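3.2 Hand-held demonstrations: strands and small ornaments

Rigid parts were covered in 3.1. For the second task family, Skimel, we wanted objects with no fixed shape at all, so necklaces. Strings of beads, a pendant or clasp here and there, an open box with plain upright walls. The demonstrator holds a gripper in the hand and does the task directly, no robot arm present during collection. Remote control was tried first (see 3.4) and dropped for this family: operators could not feel when a strand had snagged and tended to pull.

Work was done at home, on a bed covered with a printed cloth. Soft surface, busy pattern, ordinary room clutter behind. We did not tidy the background or change the lighting, as policies trained on our earlier bench data failed badly once the bench was gone.
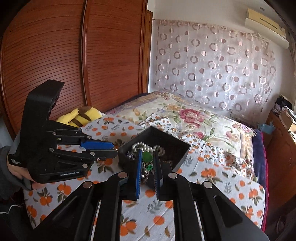
7 min read

Figure 3. Skimel task, gripper-mounted view. Flat green piece between the fingertips, silver beads behind it, second gripper at the left of the box.

Each demonstration starts when the fingers close on a piece and ends when the demonstrator calls it done. Ro-un Ki segmented the recordings by hand, 540 demonstrations in total, with start and end marked on the gripper opening signal and then checked against the video. Slow work. Automatic segmentation using Plirketti was accurate enough for rigid parts but kept splitting one lift into several when a strand slipped.

We keep the wide view from the tool in full. Cropping to the fingertips saves training time, roughly a third, but the policy then loses the box walls and has no idea how high to lift. Both fingers matter too. The ridged blue face is easy to pick out against dark objects, and where a strand hangs accross it the contact point is usually clear. Against the black finger less so.

Beads are harder than they look. A strand that seems to hang free may still be looped round its neighbour lower down, and shiny surfaces give highlights that move with the tool, which the tracker sometimes takes for object motion. Larger ornaments help as a landmark. Where the strand bunches, we label only the grasp point and leave the rest unlabelled.

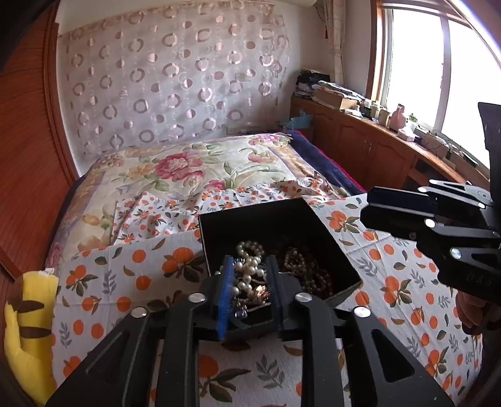
Demonstrators were told to work at their own pace and to leave failed grasps in. Early on we removed these, following the practice in our 2016 study, and the resulting policy never learned to let go and try again. With failures kept, recovery behaviour appeared after 3 training rounds. Two-handed demonstrations are stored as paired streams, time alligned, and passed to Fiter for filtering. Poses with large jumps are thrown out there, not repaired.

Transfer to the robot is described in section 4. Same finger geometry on both sides, so no retargeting of the jaw opening; wrist pose still needs a fixed offset.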